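Arms are coming to our packing benches. What changes for the people already standing there?
bench_and_tape
Posted in Work & Workplace, May
9 comments | 14 shares

Hi all, long-time reader, first time I've needed to post. I work in small parts packing at the Burngate site, on the second shift, and we've been told two of our benches are going over to robot arms. Management calls the whole thing Droltano, which sounds like a cold medicine to me, but okay. Nobody is being let go (so they say) and the people from those benches will be "tending" the arms.

What I can't get out of anybody is what tending means. Do you stand there all night? Do you still pick up parts, or does your rate just turn into the machine's rate? We have folks on my line who've packed by hand for years and are fast at it, and they're nervous. I'm nervous too, if I'm being fair. I'm pretty handy with tools and I'd like to put my name down for one of the tending spots, but not if it's a way to get me out of the door slowly.

Has anyone been through this? I don't need the big picture about the future of work, I get plenty of that from my brother-in-law. I want to know what a shift is like.

12 shares | Follow

traylifter
Posted in May | 31 likes

We went through it at Fatach, same kind of work by the sound of it, so I'll tell you how it went for us. Long answer, sorry, I'm on my break and I type fast.

First thing, you will not stand there all night. For the first few weeks you kind of do, because it stops constantly. It drops a part, it grabs two parts, it reaches for something and then just sits there. After that it settles down and you end up walking between arms, clearing trays and checking whatever it packed. I walk a lot more than I used to. My wrists feel great and my feet hate me, so buy decent shoes before you start and not after, like I did.

The rate thing is real, so ask about it early. On hand packing my number was 575 a shift. When the arms came in, they tried to hang the whole bench's number on the person tending it, including the stops that were nobody's fault. We pushed back as a group and got stoppages logged separately. That one change made the job bearable! Get it in writing before anybody starts, because once a number is up on the board it's very hard to get it down again.

Now the stuff I'd want you to know about the actual tending. This is how I go through a start of shift:

1. Read the notes from the shift before. If there aren't any, go find the person before they leave. I've missed them in the parking lot and regretted it all night.

2. Lock the arm out and look it over up close, with your face near it. You're looking at the screws in the plates, the pivot where the finger link joins on, and most of all the pad on the fingertip. Ours has a crosshatched grip texture, and the very point is where I look first. If it looks chipped or rough there, I write it down, and if parts have been slipping, I ask for a new pad. Scuffs on the big rounded housing I don't bother with. Dust I wipe off.

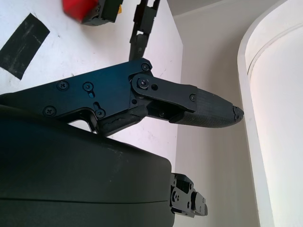 3. Clear the table. Old tape, grit, smudges, anything left from the last job. A strip of tape doesn't look like much, but we've had parts catch on an edge and then everything after that is crooked.

4. Run a slow cycle and watch it with your hands in your pockets. I mean that about the pockets — you spent years grabbing a part the second it looked wrong, and your hands will want to do it again.

5. Sign the sheet, then go to full speed.

None of that is hard. What was hard for me was the quiet. On the hand line we talked the entire shift, and now there's one of me for what used to be a full bench. We asked for our breaks to be lined up again so we at least eat together, and they said yes to that pretty quickly. It's worth asking.

Would I go back? Some nights yes. Most nights no. Put your name down early, because the first ones trained at our place got the pay bump and the later ones had to argue for it.

Reply | Share

pallet_nine
Posted in May | 4 likes

Depends on the site. At Abu Hammour the training was 2 afternoons and a binder with 139 pages in it that I never saw anyone open. Ask who you call at night when it faults. Ours was a phone that rang in an office with the lights off.

Reply | Share

oldlabelgun
Posted in May | 17 likes

I agree with most of what traylifter wrote but I'd be a bit more careful about putting your name down first. I was first at mine, and for months I was tending AND training everybody else AND covering hand packing when somebody called in sick, all on the same pay. So ask what your job is called now. If the title on your paperwork still says packer, they can move you around however they like, and they did.

The other thing is your fast hand packers. We moved two of ours onto the odd-shaped parts the arm couldn't manage, and they liked it a lot more than tending. One of them tried an arm for a week and handed it right back. So it doesn't have to be everybody, and I'd ask for a choice before the list goes up. Also bring your own little flashlight, the overhead lights are no help at all when you're hunting for a loose screw on a black plate.

Reply | Share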